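Can a machine clean the bathroom sink yet?

Posted 3rd June

My mother-in-law asked me at lunch when she could stop wiping down her own sink. She's 81 next birthday and her wrists are bad, so it was a fair question and I didn't have a good answer. I've written about robot vacuums here before and I suppose that makes me the family expert. I spent a few evenings reading and then asked my mate Imtiaz Sikder, who has worked in this area since January.

Vacuuming is mostly solved. Our Levon has done the hallway and the lounge for 4 years, and it cost me $685 plus one replacement brush. It gets stuck on the bath mat. I still empty it, cut the hair off the roller and pick up socks before it starts. Mowing is in much the same state if your lawn is flat.

A sink is a different sort of job. You pick up the spray bottle, squeeze the trigger, put it down again, grab a cloth, get in behind the tap, move the soap dish, wipe under it and put the soap dish back. Most of us do that without thinking. A robot has to be shown, and at Imtiaz's work the showing is done by people. They walk up to a table with a hand-held gripper and do the chore with that instead of their fingers, over and over, and the recordings go into training.

I went out to have a look. It's a big bright room with office chairs, workbenches and people holding gear.

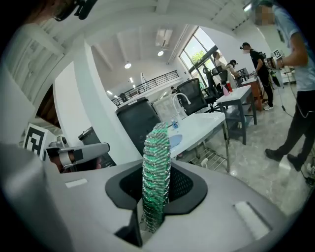 What it can do so far

Imtiaz was straight with me about this. On their own test bench, the arm will wipe an open flat surface well enough that you'd accept it from a teenager. Getting around the base of a tap is hit and miss. It tends to treat the tap as something to avoid, so you end up with a clean bench and a ring of grime exactly where it was to start with.

Spray bottles are worse. Picking one up is fine. Squeezing the trigger while keeping the nozzle pointed the right way is hard, and every brand has a different trigger. Arif Mridha, who looks after the bench tests, ran 21 tries at a full spray and wipe while I was having a cuppa. Five came good from start to finish. He seemed happy with that – the month before they'd had none.

I had a go with a gripper myself and found it slow. You lose all the feel in your fingertips and you have to watch everything you do. I knocked the soap dish over on my first try and was told to keep going.

What it would cost

There's nothing to buy. Imtiaz reckons the first useful ones will go into hotels and aged care, where there are 50 identical bathrooms in a building and someone on site to reset the thing. A house like my mother-in-law's, with a pedestal basin and a shelf full of jars, comes well after that. He wouldn't put a year on it and I didn't push him.

In the meantime I've bought her a long-handled scrubber with a fat rubber grip and I do the taps myself when we visit. She's pleased with the scrubber. She has also asked whether the robot would do the oven, so I'll be ringing Imtiaz again.

Next post will be the gutter cleaner, once the rain stops long enough for me to get the ladder out.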